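Speaker notes: Leftovers, labels and the shared fridge
Talk for the Flurham community kitchens evening, October

Slide 1. Title

Say who I am and where I work. Thank Golshifteh Jafarzadeh for setting this up and for the loan of the clicker. Mention that the handout is by the door and has the storage table on it, so there's no need to copy anything down.

Ask for a show of hands: who has opened a container in a shared fridge this month and not known what was in it? Wait for the hands. Go straight to the next slide.

Slide 2. Where the food goes

Talk about the Drirnthorpe kitchen, because most people in the room know it. It serves 40 people at lunch. Before the change, everything left over went into whatever tub was clean, and the tubs went wherever there was a gap. At the end of the week the fridge was cleared and most of it went in the trash.

We weighed what we threw out for three weeks. Don't read out the weekly totals – they are on the handout. The point to make is that most of it was cooked food: rice, beans, soup, roasted vegetables. Very little was raw produce.

Slide 3. Cooling

This is the part people skip, so slow down.

Big pots cool slowly. Split the food into shallow containers, no more than two inches deep, and leave the lids loose until the steam stops. Then get it into the fridge. Cooked food should not sit out longer than two hours, and less than that in a hot kitchen.

Rice gets its own mention. Spread it on a tray, cool it fast, and don't reheat it more than once. 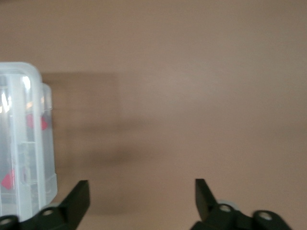 Somebody will ask about putting warm food straight in the fridge. Small shallow portions are fine. A full stockpot is a problem because it warms up everything around it. If the fridge is already packed, wait for the portions to come down a little first and keep an eye on the clock.

Slide 4. Labels

Three things go on every label: what it is, the date it was cooked, and any allergens. Initials are optional. Use freezer tape and a marker, and put the label on the side of the container. Lids get swapped.

Tell the story about the two soups. One had peanut in it and one didn't, and they looked the same. It was caught at 11 a.m., before lunch went out, by Lambros Stamatopoulos, who tasted a spoonful and stopped everything. Pause here. We started writing allergens on the tape that same day.

Slide 5. Portions and shelves

Cooked food on the upper shelves, raw meat on the bottom, always. Oldest at the front.

Freeze in the size you plan to use. For soup we settled on 300 grams for one person. Larger blocks take too long to thaw and then people thaw more than they need.

Three to four days in the fridge is the limit for most cooked leftovers. If nobody has a plan for it by day two, freeze it.

Slide 6. What it cost us

Tape, markers, and 23 new containers with lids that match. We stuck to one size so that they stack. The old mixed ones went to the craft room.

It also costs time at the end of a shift. Be straight about that – people were annoyed for the first couple of weeks, and a few batches went in with no date on them. Those were thrown out, and that settled it.

Slide 7. Questions

Likely ones:
Glass or plastic? Either one. Glass reheats better but it's heavy on a high shelf.
Can we give leftovers away? Check with the county first. Rules differ for food that has already been served.
Does the sniff test work? No. Food can smell fine and still make you sick.

If there is time left, go back to slide 3 and run through the rice again. Leave the contact details up while people collect their coats.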